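Why Does an Echo Come Back?

Stand at one end of an empty gym and clap your hands once, as hard as you can. Clap! And then, a tiny moment later, a fainter clap comes back to you. Who did that? You did!

Sound is a wiggle that travels through the air. When you clap, your hands squash the air between them, and that air bumps the air next to it, and so on, all the way across the room. Scientists call this moving wiggle a sound wave. When it hits something big and hard, like a brick wall or a cliff, a lot of it bounces off and heads back toward your ears.

Sound is fast, but it isn't instant. If a cliff is 100 meters away, your shout has to go there and back, and that takes more than half a second. That's plenty of time for you to finish yelling "Hey!" and hear the cliff yell "Hey!" too.

So why don't you hear echoes in your bedroom? The walls are so close that the bounced sound gets back almost at once, and your brain mixes it in with the first sound. Your bed, rug and curtains help too. Soft, fluffy things soak up sound and hardly bounce it at all.

Some animals are amazing at using echoes! Many bats make squeaks too high for us to hear, then listen for the bounce to find a moth in total darkness. Dolphins do it with clicks under the water. This trick has a great big name: echolocation (say it ECK-oh-low-KAY-shun).

Now make some echoes of your own. Ask a grown-up to take you somewhere with a large, bare wall, and stand close to it. Clap once, take ten big steps back and clap again. Keep going until you hear two separate claps. How far did you have to walk?

You can play with bouncing sound at home as well. Hum into a pillow, then hum the same note into an empty mug. Which one sounds louder and more boomy?

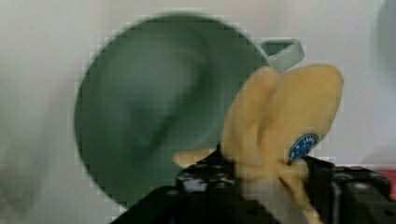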